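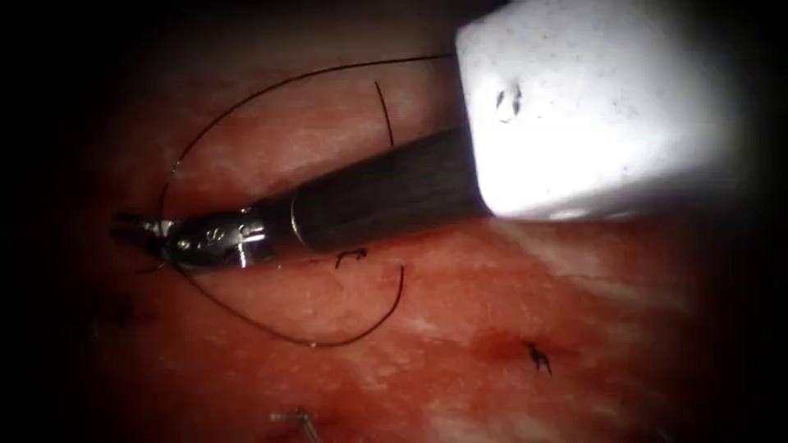 Dark suture thread against tissue, with two instrument arms at work.

The slow business of getting better

2023-12-12

My grandmother had a room for it. It was at the back of the house, over the kitchen, so it took the warmth from the range, and it had a narrow bed and a chair that was no good for anything except sitting in with a blanket. If you'd had your tonsils out, or a baby, or a bad chest, you went into the back room and you stayed there until she said you could come out, and she was not a woman who said so early. I remember being quite jealous of my cousin's appendix.

I've been thinking about that room a good deal this year, partly because I spent a fair bit of it flat on my own back after an operation on my gallbladder (all very routine, thank you, and everyone was lovely) and partly because I was so bad at the bit that came after. The surgery took up one morning. I had read up on it, packed a bag for it, told all my friends about it. For the weeks that followed I had made no plans whatever, beyond a vague idea that I might finally get through Middlemarch.

I did not get through Middlemarch. I got through the first chapter several times, and then I tried to hoover the stairs and had to sit down on the fourth one and have a little cry.

We used to have a proper word for this stretch of time, and it's such a nice one that I wish we'd bring it back. Convalescence! It sounds like something you might take with a biscuit. There were houses built for it all round the coast, with long verandas and sea views, and you can still spot them if you know what to look for, though most have been turned into flats. Zodside was one of them. It stands on the cliff road a mile or so past Forkstead, and in its day it had 81 beds, a croquet lawn and a rule that no one was to discuss their symptoms at table.

Kwabena Abubakari grew up in the gatehouse, where his mother was assistant cook, and he has spent his retirement gathering up what's left of the place: menus, bath rotas, a great many postcards. He has 620 of the postcards and he let me sit at his kitchen table and read them for an entire afternoon, refilling the teapot whenever I looked up. They are almost all about food and weather. "Had an egg today and walked to the gate." "Rain, so we did jigsaws." One man wrote home in May to say that he had been moved to a chair by the west window and considered himself promoted.

"People think it was all nurses," Kwabena told me. "Mostly it was my mother and a lot of porridge."

The porridge had a name. It was called Pap, with a capital letter, on every menu he has, and it was made with barley, milk and a scrape of nutmeg. He still makes it when anyone in the family is poorly. I had two bowls of it and I wasn't even poorly by then. It tastes of very little and it is wonderful.

What struck me most, reading the cards, was how small the days were allowed to be. The usual stay at Zodside was 16 nights, and the whole of the first half seems to have been given over to sleeping and being brought things. Walks were measured out by the benches. You went to the first bench, and you came back, and that was your walk, and somebody would ask you about it at supper as though you'd been up a mountain.

I can't send myself off to a veranda, and I don't suppose you can either. A lot of people have to be back at work far sooner than they'd like, and plenty more have small children who don't care a jot about your stitches. But I've pinched a few things from the postcards. I moved my chair to the window. I gave up on George Eliot and asked friends to lend me the kind of book you can drop in the bath. When my neighbour had her hip done in the autumn I took her round a pan of Pap, and walked with her as far as the Cusent, our café on the corner, which for her purposes was the first bench. We had a toasted teacake and then we turned round and came home again.

She told me off for holding her elbow.

Comments

Maureen T: My aunt was at Zodside after her chest trouble and talked about the croquet for the rest of her life. She never once mentioned the porridge!

oldbarleymow: Do you soak the barley overnight? Mine stayed like gravel.

Pippa: Reading this on the sofa, two weeks after my own op, feeling much less guilty about the hoovering.

We use cookies to remember your preferences and to see which articles are being read. Accept all / Manage settings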